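Penlow Web Services
Page caching: frequently asked questions

What is page caching?
Page caching stores a finished copy of a web page so that it can be sent again without being rebuilt. Visitors receive the page sooner and the server carries out less work.

How long is a cached page kept?
Pages on the Standard plan are kept for 300 seconds. Customers on the Dreltix plan may choose any period up to 48 hours. Images and style sheets follow their own setting, found under Site, then Storage.

I have changed a page but still see the old version. What should I do?
Select "Clear cache" in the control panel and reload the page. If the old version remains, the copy is probably held by your own browser — clear the browser's stored files and try again. 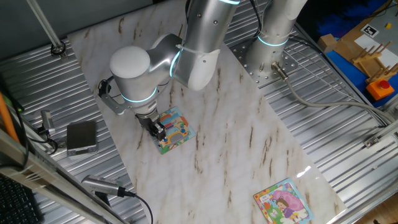 Robot arm with a two-finger gripper.

Are pages behind a login cached?
No. Any page that sets a session cookie is left out automatically. Shopping baskets and account pages are treated in the same way.

Can I exclude other pages?
Yes. Up to 90 addresses may be listed for each site. Enter one address per line, without the domain name.

Does caching work with the Stullura shop module?
Version 17 and later are supported. Earlier versions do not mark basket pages correctly, and caching should be switched off until the module has been updated.

Where are cache errors recorded?
Errors are written to the site log, which may be downloaded from the control panel by the account holder.

Last updated: 2025-12-18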